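Slide 7. Simulated episodes, glass set

Say first that the Pratdale runs are all rendered. We kept 29 episodes of the teal vessel and dropped 19. Clear, shiny objects are where the Zomham policy does worst – so we ask for more of them.

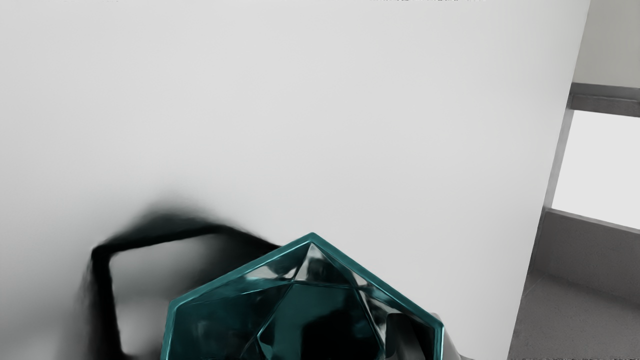
Someone at Jistbridge asked whether rendered reflections teach the model anything it can use on real glass. Answer: we don't know yet. The test on real glass is 20 grasps, planned for July.

Next slide – labeling time.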